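Wastow Member Safety Guide
Section 4: Setting up reports, blocks and saved evidence

This section covers the Safety panel in the Wastow dating app and on the website. It applies to all members aged 18 and over. Complete Section 3 (Verifying your profile) first. Reports from unverified accounts are accepted but go into a slower queue. 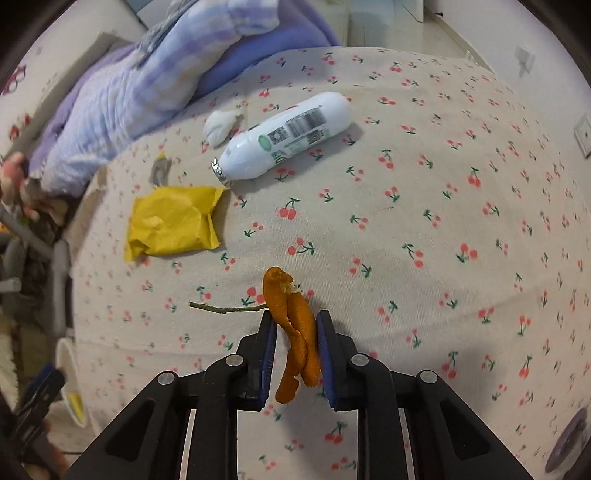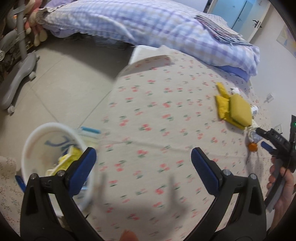 4.1 Turning on the Safety panel

1. Sign in and open Settings.
2. Select Privacy, then Safety panel.
3. Switch Panel to On. The shield icon appears at the top of every conversation.
4. Enter a recovery email address. Use one that is not shown on your profile.
5. Enter the six-digit code sent to that address and select Confirm.

Note: The code expires after 18 minutes. If it does not arrive, check the junk folder before requesting another. Each new request cancels the earlier code.

4.2 Blocking a member

1. Open the conversation or the member's profile.
2. Select the shield icon, then Block.
3. Choose Block only or Block and report.
4. Select Confirm.

Blocking takes effect at once on both accounts. The other member receives no notice, but your profile and photos no longer load for them.

CAUTION: Choosing Delete conversation before reporting removes the messages from your side. Moderators can restore them for a limited time only. Report first, then delete.

4.3 Filing a report

1. Select the shield icon, then Report.
2. Pick a category. If more than one fits, pick the most serious. "Threats", "Suspected minor" and "Sharing of private images" are sent to the front of the queue.
3. Mark the messages that matter. Up to 53 can be attached to one report.
4. Describe what happened in the text field (limit 2000 characters). Give times and places where you know them - a plain account in order is easier to review than a summary.
5. If contact moved to another service, tick Off-platform contact and enter the username used there.
6. Select Submit and write down the case number.

Note: The form does not save drafts. Long accounts should be typed elsewhere and pasted in.

CAUTION: A report to Wastow is not a report to the police. If you are in danger, call 911. Do not wait for a moderator's reply.

4.4 Exporting a case file

Police or a lawyer may ask for a copy of your messages. Screenshots are useful, but the export also includes message times and account numbers.

1. Open Safety panel, then My cases.
2. Select the case number.
3. Select Export and choose PDF or Plinska archive. The archive format is read by the Plinska viewer only.
4. Set a password. Wastow cannot reset it.
5. Download the file within 46 hours. After that the link closes and the export must be run again.

Do not rename or edit the archive. Any change breaks the check value on the last page and the file will show as altered.

Questions from law enforcement go to Sandra Haworth, Records Desk, through the Legal Requests form. Members should use the Help tab.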